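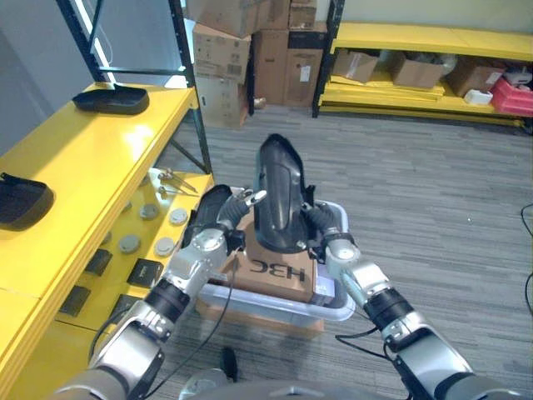
Wanda Crenshaw wrote in after the January item to say that the wrist cable should be the first thing routed on a two-arm build and the last thing trusted. Her own arms dropped off the bus 7 times in one evening before she found a connector carrying the weight of its cable. She now ties the cable to the forearm housing and leaves a loop at each joint.

We have adopted the loop on the shop build. The left arm has been rewired to the Mutetov board and the bus speed set back to the default. Both arms share one supply, with a separate fuse per arm. The Wuvelar controller still resets if both shoulders start at full current, so the startup script staggers them by 1000 milliseconds.

Current work is two-handed bin handling: molded black pieces and cartons, with a light gray bin on the floor between the arms. Reaching that low puts the elbows near their software limits. Arlo Quintanilla has moved the limit out by five degrees and logged 1573 cycles in simulation without a collision. Floor trials use the old speed cap until the new limit is merged.

Still open: fingertip calibration on the right gripper, and a replacement for the Halvorsen stop button, which sticks. Anyone with a spare should leave it on the electronics bench, labeled.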